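Durnora Allotment and Garden Society
Minutes of the general meeting, November 2018

In the chair: Chantelle Oosthuizen
Present: 15 members. Apologies were received from 2.

1. Minutes of the last meeting
Agreed and signed. The path by the Cerach Lane gate has been re-laid with chippings. The lower path is still soft after rain and barrows should go the long way round.

2. Water
The supply goes off at the end of the month. Plot holders are to leave their taps open once it is off. Two butts on the lower plots have split and will be replaced before the spring.
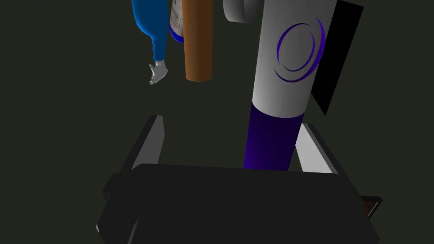 Dark green-black work surface, with gripper.

3. Rents
Rents stay as they are for the coming year. Half plots were discussed at length. It was agreed to offer plot 8 as two halves when it falls vacant, and to review this after one season. One member asked for his vote against to be recorded.

4. Seed order
The order goes to Lekota in January. Lists are to be handed in at the hut, with the plot number on each sheet. Broad beans and onion sets will be bought in bulk as before.

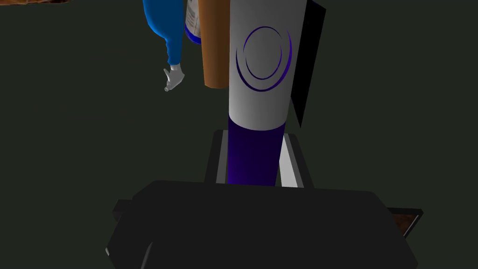

5. Feed and shed stores
Members using the shared shed asked for a better way of telling the liquid feeds apart. Puris tomato feed was given to seedlings by mistake in the summer and a tray was lost. It was suggested that each container be painted a plain colour at one end, in the way that the tall cylindrical one shown is gray-white for most of its length and then deep purple. Purple was agreed for tomato feed and green for seaweed. Paint will come out of the shed money.

6. Any other business
The hedge on the road side needs cutting. Anyone with a long ladder is asked to speak to the chair.
Bonfires: the rule is unchanged, none before dusk.
The hut key has been returned.

Next meeting: January, in the hut.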